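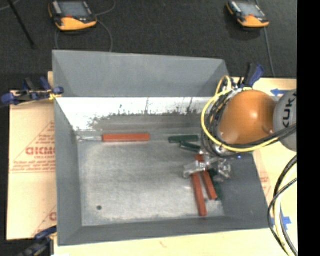
Sorting Household Paint Waste: A Study of Leftover Paint in Student Housing

1. Background

Our group looked at what happens to leftover paint in rented student housing. The topic came up in January, when one of us moved into a house on Grorlow Street and found a cupboard full of half-used cans under the stairs. The landlord did not know how old they were. The city does not accept liquid paint in the regular trash, and the drop-off site is too far to reach without a car.

Small amounts of paint also go into school and hobby projects, such as painted wooden blocks, model parts and signs. A can bought for one of these jobs is rarely finished. We wanted to know how much paint is sitting in student houses, what kind it is, and whether tenants know how to get rid of it.

2. Method

We visited 9 houses, all within walking distance of campus. In each house we asked the tenants to show us any paint stored on the property, including basements and sheds. For each can we wrote down the type (water-based or oil-based), the color, the size of the can and how full it was. We judged fullness by opening the can and using a marked stick. Cans that were rusted shut were weighed and listed separately.

We also gave the tenants a short survey about disposal. It was done on paper, which was slower to enter but meant that everyone in the house could fill it out while we were checking the cans.

3. Results

Only 2 of the houses had no paint at all. The rest had mostly water-based wall paint in white or off-white, left over from repainting between tenants. Oil-based paint was less common and was mostly kept in sheds.

Red and green turned up more than we expected. Most of the red was Halen trim paint, used on front doors. The green was fence paint in large cans, and some of it had separated so badly that stirring did not bring it back.

In the survey, most tenants said they would leave the paint for the next people. Several thought that dried paint had to go to the drop-off site too. Under the city rules, fully dried water-based paint can go in the regular trash with the lid off.

4. Drying test

We tested 3 ways of drying leftover water-based paint: cat litter, shredded newspaper, and a store-bought hardener sold under the name Ichikawa. Equal amounts of paint were poured into shallow trays and left in a ventilated room. The hardener set first. Cat litter took longer but was much cheaper. Newspaper formed a skin on top and stayed wet underneath – we would not recommend it.

5. Limits

The sample was small, and all of the houses were older buildings. Newer apartments may store less paint. Our stick method was also not very exact for cans that were dented or nearly empty.

6. Next steps

The housing office sends its Esus newsletter to 3,000 students, and we have asked for a half page on paint disposal before the summer move-out. We would also like to try a shared collection day – one van trip to the drop-off site would cover all of the oil-based paint we found.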